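Kenditell Planner, three months in

I put off paying for Kenditell for a long time, partly out of thrift and partly because its website uses the word "effortless" in four places. I have been planning motions for two-armed robots long enough to distrust that word. But our old planner had reached the age where every fix broke something in a different room, so in February I bought a seat, and it has been running on my desk in simulation ever since.

Installation took a morning. The installer wanted a version of the physics library that the docs said was optional, and the docs wanted a version of the installer that I couldn't find. A forum post from someone at Dostgate sorted it out in one line. After that it ran, and to be fair it has kept running.

What you get is a motion planner, a task sequencer that sits on top of it, and a viewer. The planner is the part worth money. Give it two arms and two goals and it treats them as one problem, so you don't get the old routine where the left arm plans a lovely path straight through the place where the right elbow is about to be. I tested it mostly on household pickup jobs: living room, wood floor, sofa, coffee table, small things at ankle height. Floor-level reaching is hard on planners. The arms are stretched out, the base gets in its own way, and furniture is always closer than you'd like.

My standard job has the robot holding a little pumpkin in each gripper and carrying both without bumping them together or clipping a table leg. Our old planner treated this as two unrelated errands. I ran it 200 times with Kenditell, shuffling the start poses, and got 30 failures. Most of those were timeouts, and a timeout is the kind of failure I like, where the robot stands there and thinks about what it's done. 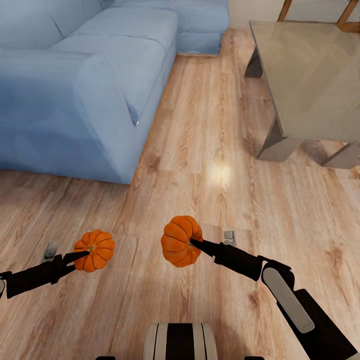

The sequencer is weaker. Tasks are written as a tree, and the tree editor believes you want to see every node at once, at a size suited to ants. Retry logic works, though by default it retries the same grasp with the same pose, in the spirit of a man pushing a door marked pull. You can change this. The setting is called "variation policy" and it lives under Export.

Error messages deserve their own paragraph. I have a soft spot for number 1919, "goal not feasible in current context," which covers a bad pose, a missing collision mesh and, once, a typo in a file name. Number 3697 is "see 1919." I have now written my own wrapper that checks for typos first, and it has saved me more time than the planner has.

Ribbed or lumpy shapes need care. The grasp module fits a smooth hull around everything, so it thinks a pumpkin is a ball and places the fingertips accordingly. Turning on detailed meshes fixes the placement and makes planning noticeably slower. I leave it off for the body of the object and on for the stem, a trick I took from the Liang plugin's sample configs. Get that plugin, by the way. It's free, and the contact viewer in it is better than the one you paid for.

Support answers quickly and politely from Taltville and has so far sent me the same PDF three times. It's a good PDF.

Who should buy it? If you have one arm bolted to a bench, no — the free planners will do you fine. If you have two arms on a base that has to work in a furnished room, I'd say yes, with a spare Wednesday set aside for the installer. I've renewed my seat. I still don't use their tree editor; I write the trees by hand in a text file, and they load on the first try if I've remembered the trailing comma.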